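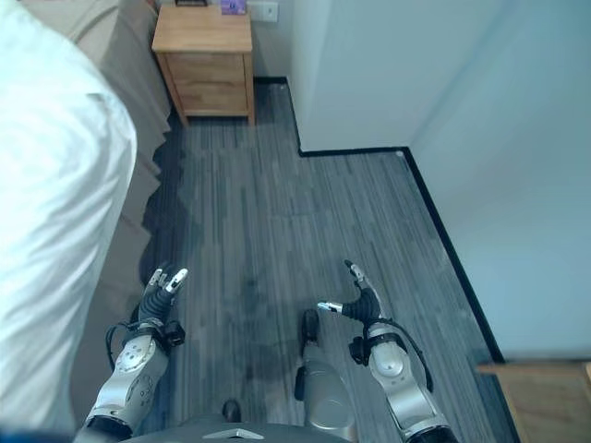 Week 6 handout: Sleep advice and where it comes from

Reading for this week: the Dimmont chapter on self-report, and the Hà paper, at least through the methods section. Skip the appendix unless you like tables.

1. The claim everyone knows

Ask a room of adults how much sleep a person needs and most of them will say eight hours. Ask how they know and the answers get thin. A parent said so, or a doctor, or a mattress ad. I have no special grudge against the number. For plenty of people it is probably close to right. My complaint is with how it gets used, as if it had been measured once, properly, and then handed down.

Keep two questions apart all through this unit. How long do people sleep when left alone? How long should they sleep to stay well? The first is a question about behavior, and you can at least try to observe it. The second needs you to say what "well" means, over how many years, and compared with whom. Popular articles slide from one to the other inside a single paragraph. When you find the spot where the slide happens, mark it and bring it to class.

2. Asking people

Most large sleep studies do not watch anybody sleep. They send out a form. The form says something like "On average, how many hours do you sleep each night?" and the person writes a number, usually a whole one.

Try it yourself before reading on. Did you count from when you got into bed or from when you dropped off? Did you subtract the part of the night when you lay there thinking about rent? Did you include the weekend? Two people with the same nights could write down numbers an hour apart and both be telling the truth as they understand it.

Now suppose the study finds that people who wrote "nine or more" had worse health later on. Several stories fit. Long sleep might do harm. Illness that has not been diagnosed yet might make people tired. People who are out of work or low in mood might spend more time in bed and report it as sleep. The form cannot tell these apart, and adding more forms won't help. A bigger sample gives you a sharper picture of the same muddle.

3. The Garnelov survey

We will spend most of Friday on this one. It had 600 respondents, all recruited through a single employer, and asked about bedtime habits and work performance. The headline finding was that people with a "consistent wind-down routine" rated their own work more highly.

Points to raise, in no special order:

Both halves of the result come from the same person on the same form. Somebody in a good mood that day may be generous about their evenings and their job alike.

"Consistent" was never defined. Look at the wording of item 15 and tell me what a shift worker is supposed to do with it.

The survey went out in February. Would you expect the same answers in a month with longer days? The authors don't discuss it.

Nearly 70 people started the form and did not finish. We are told they were "excluded from analysis" and nothing else. I would like to know whether they were the tired ones.

None of this makes the finding false. It may well be true that a routine helps. The survey just isn't much of a reason to think so.

4. Gadgets

The usual reply is that we no longer have to ask, since people wear trackers. The Temeck wristband comes up every year, so let me save us some time. A wristband picks up movement and pulse. From these it guesses whether you are asleep, using a formula the company keeps to itself. Lying still with a book is hard on such a formula. So is a restless sleeper.

The pretty chart in the morning, with its colored bands for light and deep sleep, is a guess on top of a guess. Treat it as you would a weather forecast from a firm that won't say where its thermometers are. It might still be useful for spotting a change in one person over time, provided the formula was not updated in the middle. Check for updates. In last year's projects two students built a whole argument on a jump that turned up the same night as new software.

5. Sleep labs

Labs do better at measuring and worse at almost everything else. You get wires on the scalp, a proper record of the night, and a person in a strange bed who knows they are being recorded. The first night is often thrown out because people sleep badly on it. Fair enough, but ask how anyone decided that the second night was normal.

Lab studies are also small, as they cost a lot. When a paper with 8 subjects is quoted as showing what "we" need, ask who volunteered and what they were paid. Students on break are easy to recruit and are not a sample of humanity.

6. For the written exercise

Chaminda Chowdhury's summary article is on the course page. Pick one claim in it and trace it back to its source. You may find a study, a review that cites a review, or a dead end. All three are acceptable results, and a dead end, carefully described, can earn full marks. Write down every step, including the ones that went nowhere.

Do not tell me whether you personally believe the claim. Tell me what was measured, in whom, for how long, and what the author of the summary added along the way. Watch especially for "linked to" turning into "causes," and for "adults in this study" turning into "you."

Two pages, double spaced. Hand it in at the start of class on Friday.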